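Days Out > Industry and Workshops > Neldale open day

Can a machine do the ironing pile yet? A Wednesday at Neldale

Last updated: January

I have been promising myself a trip to the Neldale open day for three years running, and every time something has got in the way (a boiler, a christening, a very bad cold). This time I simply put it in the diary in ink, caught the early bus from Duscombe, and was standing at the door at ten to ten with a flask of tea and a sandwich I had been told I wouldn't need. I did need it, as the café queue went all the way back to the cloakroom.

Neldale, if you don't know it, is a big old seed warehouse down by the canal that has been turned into workshops, and once a year the people who build and teach robots there open up and let the rest of us wander through. They had given out 300 tickets and I think every one of those people was in the corridor when I arrived. It thins out nicely once the tours get going.

My own question was a very plain one. I fold for a family of five, and I wanted to know how soon I could stop. So I skipped the welcome talk and went straight to the room marked Household, where the job on the table was a piece of red clothing.

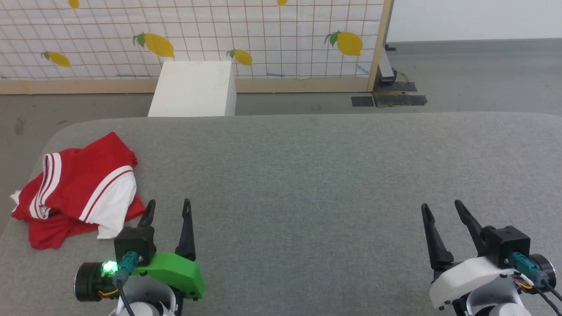
The folding table at Neldale, with both grippers open and the red garment in its heap.

I don't know quite what I had expected, something more like a washing machine with ambitions, I suppose. The two hands are really just pairs of black fingers, and all the wiring is out where you can look at it, which I liked very much. The young woman minding the table was patient with all of us. She explained that cloth is about the hardest thing you can hand to a robot. A mug is the same shape every time you pick it up, but a jersey dropped on a table has never been in quite that shape before and never will be again, and the machine has to work out which bit is sleeve and which bit is hem before it can do anything useful at all. My husband has the same trouble, and he's had a lot longer to practise.

They teach it by doing the job themselves, over and over, with a person guiding the arms, and then letting the machine have a go on its own. For this one task the team had recorded 1735 attempts, and she said cheerfully that plenty of those were rotten and that the rotten ones are useful too. I asked whether it could do my whole basket. She said no, not yet, and that if I came with a single T-shirt and an afternoon to spare we could talk.

Do look at the walls while you're in there, by the way! Lemons all over one of them, on a sort of tiled pattern, as cheerful as a seaside café. The idea, as it was explained to us, is that a machine taught in front of one plain wall can get thoroughly muddled in somebody's real kitchen, so they keep changing what it looks at. I've been thinking about that ever since, partly because I'd quite like the lemons for our utility room.

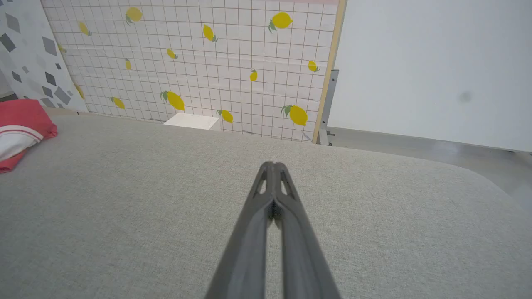 4 minute read

The view from the gripper itself was the part I enjoyed most. You get a much better notion of how narrow those fingers are at the tips, and how close they have to come before they are any use on a bit of cotton. We do such a lot by feel when we fold. I tried it at home the next morning with my eyes shut and managed a tea towel perfectly well, and then I tried it with a pair of kitchen tongs in each hand and got nowhere, and had to pick the tea towel up off the floor twice. I recommend this to anybody who thinks the robots are being slow.

After that I went across the yard to the shop-floor side, which is run by a firm called Plindus and is a different world altogether. There they were packing cartons and sorting bolts into trays, and it all went along at a fair old lick. The machine they call Antal fills 48 trays in an hour, and the chap running it told us it had done 3000 since they'd set it going. I was impressed, I must say, but every bolt was like the last one, and every tray sat in exactly the same spot. When a tray went in crooked the whole thing stopped and waited for him to come and put it straight. 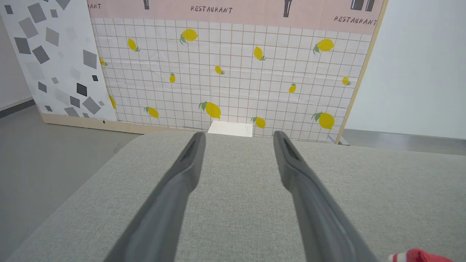

So I came away feeling that the shop floor is a good long way ahead of the laundry, and that the gap is mostly down to tidiness. A factory can be arranged to suit the machine. My landing can't be arranged to suit anyone. I put this to the young woman at the folding table when I went back for a second look after lunch, and she laughed and said that was more or less what they argued about every week.

Practical bits: the yard is cobbled, so sensible shoes. The lift works. The café does a decent leek soup but get there before noon, and sit on the canal side if you can. The last bus back to Duscombe leaves at twenty past five and it doesn't wait.

Comments

Duscombe_Dot
We were there in the afternoon and my grandson wouldn't leave the bolt machine. Soup had run out by one o'clock, be warned.

marrowman
I worked in packing for most of my life and the crooked tray made me smile. We had exactly that with the old conveyor. Did they say whether it can cope with mixed sizes yet?

tansy and thyme
Tried the tongs. Gave up on a pillowcase. Please ask them about fitted sheets next year!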